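Unit 7 handout: Setting up and checking the two-arm cell
Mészáros teaching lab, bench 2

Read this before your August block. You will work in pairs, one at the controller and one at the table. Bring the blank check sheet from the Unit 6 folder.

1. Before power

Walk the floor first. Anything lying between the table and the robot gets moved, including bags and spare leads. Wipe the tabletop with a dry cloth. Scuffs in the surface are fine, but report anything raised enough to rock a flat part.

The table is in two sections. Run a finger along the join. If you can feel a step, stop and level the feet, then check the join again. Last term a pair lost most of a session to a height error that came from one loose foot.

Look over both arms with the power off. You are checking for:
- cables pulled tight at a wrist or elbow
- screws backed out of the gripper housing
- camera bracket loose on its mount
- marks or dust on the camera lens

A cable should hang in an easy loop at every joint. If it is tight in the rest pose it will be tighter at full reach, so free it now. Do not tape a cable to a moving link.

2. Power up and home

Turn on the controller, wait for the arms to report ready, then home the left arm and after it the right. Keep your hand on the stop button while each one moves. The Conska start-up page lists the fault codes. Code 14 means a joint did not find its home mark; clear it once, and if it comes back, call the demonstrator.

Open and close the gripper three times. The fingers should travel evenly and stop without a click.

3. Panel check

Lay the panel flat near the middle of the table, white side up, with its leads clear of both arms. It does not have to sit square, as the offset is worked out later from the taught points. Bring the right arm in at slow speed and stop with the end block over the panel. Leave the left gripper open and off to the side until the right arm has finished. 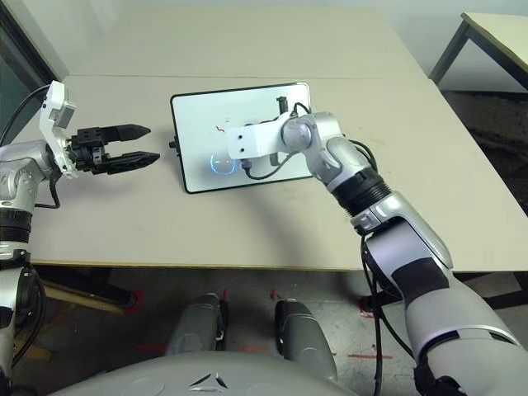

Figure 1. Right arm over the panel, left gripper open. Note the blue light ring and the cable loop at the right wrist.

Do not let the block touch the panel at this stage. Step down in small moves and look from the side - the view from the head camera makes the gap hard to judge. Write the height on your sheet, lift clear, and return to the same point. Do this 15 times. If the readings drift in one direction, the wrist fitting is probably loose. If they scatter, check the table feet again.

4. Looking after the cell

Wrist and elbow cables are inspected every 2,000 cycles. The count is on the Clurkeck service screen, second tab. Enter it in the log even if no inspection is due. Worn cables are replaced as a set, and the arm is homed and checked again afterwards as in parts 2 and 3.

Gripper fingers are swapped in pairs. Mixing an old finger with a new one gives an uneven grip, and you will see it first on thin parts.

5. Shutting down

Lift both arms clear of the table, park them, then power off. Coil the panel leads loosely and put the panel back in its sleeve. Hand in your sheet before you leave. Sheets without a cycle count will be returned.

Reading for next time: Jirnadton notes, chapter 4, on teaching points with two arms.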